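# About Prullum

We write the software that sits between "pick that up" and a robot arm doing it. Perception, grasp planning, motion control, and the pile of tooling that holds the three together – that's the whole company, and we love it!

Prullum began with a logging tool. Drita Nikolovski was tired of guessing why a grasp had failed, so she wrote a viewer that lined up every camera view with every joint reading on one timeline. Beatriz Magalhães borrowed it for a planner she was building at Larbridge, added half the features it has today, and the two of them decided they'd rather keep going together.

## What we work on

**Seeing.** Our perception stack, Cordeiro, takes wrist and overhead views and turns them into shapes a planner can use. Wrist views are our favorite problem. The camera gets very close, the fingers block part of what you want to see, and pale surfaces wash out under bright lights. Cordeiro has to keep track of small things tucked low near the fingertips, even when only a bit of color is showing.
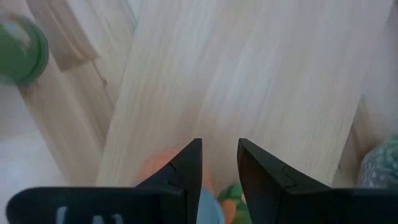 *Wrist view with the fingers open, over pale wooden boards.*

**Deciding.** Trendcombe is our planner. It proposes up to 64 grasps for an object, throws out the ones the arm can't reach, and ranks the rest. Cans are wonderful test objects (we're a little obsessed with them). They roll, they shine, they stand up or lie down, and a good approach for one pose is often a terrible approach for the other.

**Moving.** The control layer runs at 200 updates a second and is the part we change most carefully. It handles contact, slows the arm near surfaces, and stops when what it feels doesn't match what the planner promised.
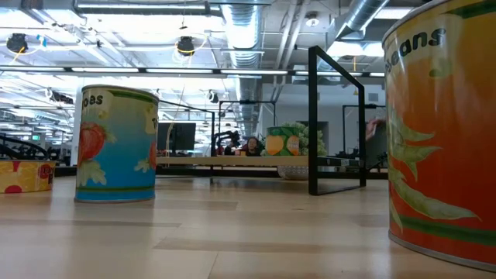

*Cans, a long table and one of our favorite ceilings.*

## How we work

There are six of us, and everyone writes code and everyone runs the arm. A planner bug looks very different when you're standing next to it! Each change goes through our replay suite first – 79 recorded sessions that have each broken something at least once – and then onto real hardware.

We're especially fussy about shiny things. The flat end of a can acts like a bad mirror, and it will happily show the gripper its own dark reflection.

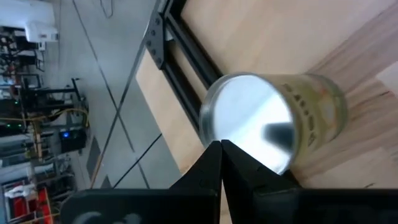 Depth estimates get strange on surfaces like that, so Cordeiro reports how sure it is about each patch, and Trendcombe leans on the patches it can trust. Getting those two to talk properly took most of a winter and is still the piece of work we bring up first with visitors.

## Come say hello

The timeline viewer is still here, still maintained by Drita, and new people usually start by adding something to it. We're glad to hear from students, from teams with an arm and a stubborn problem, and from anyone who has strong feelings about coordinate conventions. Beatriz answers most of the mail, usually before 10 in the morning.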